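Water Use in Shared Student Houses on Brimusgate

Project report by Borghild Solheim
Handed in 9/25/22

1. Introduction

In this project I have studied how students who live together use water at home. I chose the subject when I moved into a shared house on Brimusgate and saw that the water bill was divided equally between all tenants, although our habits were very different. I wanted to know if people use less water when they can see their own numbers.

My first plan was to study electricity also, but my supervisor, Dr Gebremichael, advised me to keep to one thing. I am thankful for this advice, as the water alone gave me enough work.

2. Method

I asked 30 students to take part, and they lived in 10 houses. All the houses belong to the same landlord, Lundari, and have a water meter in the cellar or under the kitchen sink. One person in each house read the meter every evening and wrote the number on a paper form. The reading continued through the whole of February.

In the first half of the month the households lived as normal and did not discuss the numbers. In the second half the form was hung on the fridge door, so that everybody in the house could follow it. I also asked each student to fill in a short questionnaire about showers, washing of clothes and washing up.
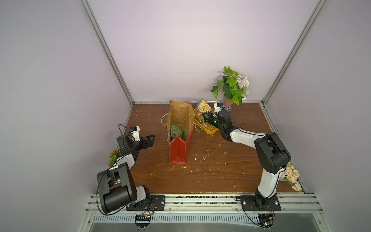 The forms were collected at the end of the month and I typed them into a spreadsheet. Two houses had missing readings. In those cases I used the difference between the reading before and the reading after, and divided it equally over the missing days. This does not change the total, but it makes the daily numbers less exact.

3. Results

The lowest total for one house was 1044 litres in the second half of the month. The same house was empty for several days while the tenants visited their families, so this number must be read with care. The highest total for the same period was some 2352 litres per person, in a house where the toilet was leaking. The tenants had heard the sound for a long time, but they did not know that it cost so much water.

Most of the houses used a little less water after the form was hung up. The change was clearest in houses where the tenants ate together. In the houses where each person cooked alone, I could hardly find any change.

From the questionnaire I learned that most students believed that washing up uses more water than showering. Several wrote that they had started to take shorter showers, but one wrote that the form made her annoyed and that she stopped looking at it.

4. Discussion

The study is small and the period is short. February is also a cold month, and people may like to stand longer in a warm shower then. Moreover, the meter shows only the use of the whole house, so I cannot say which person has changed his or her habits.

I had hoped to borrow small Troluvari meters which can be fitted on each tap, but they were already lent out to another group. With such meters I could have separated the kitchen from the bathroom. If I do the study again, I will ask for them earlier, and I will also check all toilets for leaks before the first reading.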